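Kultness Film Release Metadata, README

Scope
Release and distribution records for independent features and documentaries, compiled from festival catalogs and distributor listings. One row per title per territory. The current build covers 17 territories.

Files
titles.csv — title ID, original title, running time in minutes, language code
releases.csv — title ID, territory, window type, distributor
ratings.csv — certificate and any cuts required, by territory

Window type is one of theatrical, streaming, broadcast or none. The value none means a search found no release. A blank cell means no search was made. Do not merge the two.
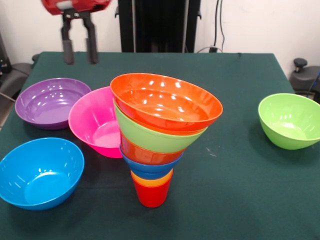 Table with the green cloth. 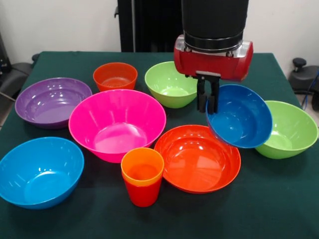 Running time is taken from the distributor listing. Titles under 60 minutes are flagged short_feature and left out of the default query. Where Drimitz and Le Roux listings disagree, the longer time is kept and the other goes in the notes column.

Updates
The Sovlow import script runs every Saturday. New rows stay in staging for 48 hours before they are merged. Rows with no source after 90 days are dropped.

Known issues
Co-productions may appear twice under different title IDs. Subtitled and dubbed versions share one ID in builds before April.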